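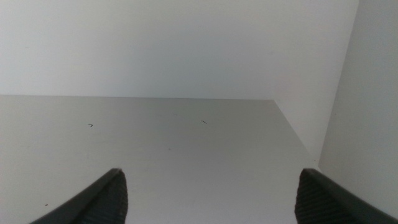 Home | Guides | Downloads | Forum | Contact

November
By the Cedar guide writer at Inbridge

Section 2: Setting up your first watering schedule

Okay, the Cedar timer is screwed onto the tap and the batteries are in, so now we get to the part I like best! You're going to tell it when to water and for how long. I set mine up at the kitchen counter first (timer off the tap, coffee in hand) and I'd suggest you do the same, as the buttons are fiddly when you're crouched behind a hose reel.

1. Hold down the Clock button until the hour blinks. Turn the dial to the right hour, press once, then do the minutes. The timer uses AM and PM, so check the tiny letters. I once had my tomatoes getting a drink at 6 in the evening for a whole week and couldn't work out why the soil was bone dry by lunch.

2. Press Program. You'll see P1. Turn the dial to your start time. I like 5:30 AM for vegetables, before the sun gets going.

3. Press Program again and pick the run time. You can go from 2 minutes up to 54. For pots on a drip line I start at 11 and see how things look after a few days. A lawn sprinkler wants more like 30.

4. Press Program one more time to choose the days. "Every" waters daily, "Alt" skips a day in between.

5. Press Clock to save. Wait for the beep! If you walk away before the beep, it forgets everything and you get to do it all again.

Note: If you have the two-outlet model, repeat steps 2 to 5 for P2. Leave a gap between the two programs or the pressure drops and the far end of the line gets a sad little dribble.

Checking the flow 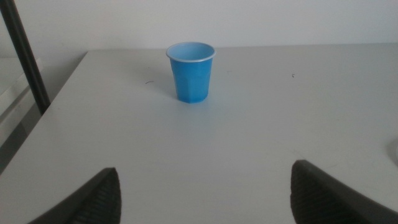 Before you trust the thing with a vacation, find out how much water each dripper really puts out.

6. Put the timer back on the tap and open the tap all the way.

7. Tuck any small container under one dripper, press Manual, and let it run for the same time you set in step 3. Do this at the near end of the line and again at the far end, then compare. A bit of difference is fine. If the far one is way behind, look for a kink, or a dripper packed with grit (mine usually are by August).

8. Press Manual again to stop.

Caution: Don't leave the timer on an outdoor tap once the nights get freezing. Water trapped inside will crack the valve, and the Inbridge warranty doesn't cover frost. Take it off, shake it out, pull the batteries and keep it indoors till spring.

Next up is Section 3, where I go over the rain delay button and what the blinking drop means.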